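Can a machine fold your laundry yet?
8/26/21

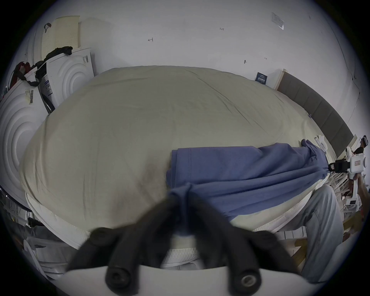 Many readers wrote to us after the January issue with the same question: when can I buy a robot which does the laundry? Our answer is still that you should keep your ironing board. Washing and drying were solved long ago, but the step between the dryer and the closet is difficult for a machine.

The reason is the cloth. A box keeps its shape when you lift it. A shirt or a dress has a new shape each time, and a sleeve can hide under the rest. With two grippers one can pull a piece of clothing tight between two points, and this already helps much, but then somebody must decide where to hold it next. A person does this without thinking.

At Tustis the team has worked on this question for 2 years. They have now collected 3,000 folds made by people with hand-held grippers, and the machine learns from them. In the last trial in Prirnside it folded 17 towels one after another without help. With garments it is slower, and long sleeves remain a problem.

Martens, which runs the hotel laundry in Cendberg, will test the system on flat linen first. We think this is a sensible order. We will visit them and report in a later issue how the work goes and what the staff think of it.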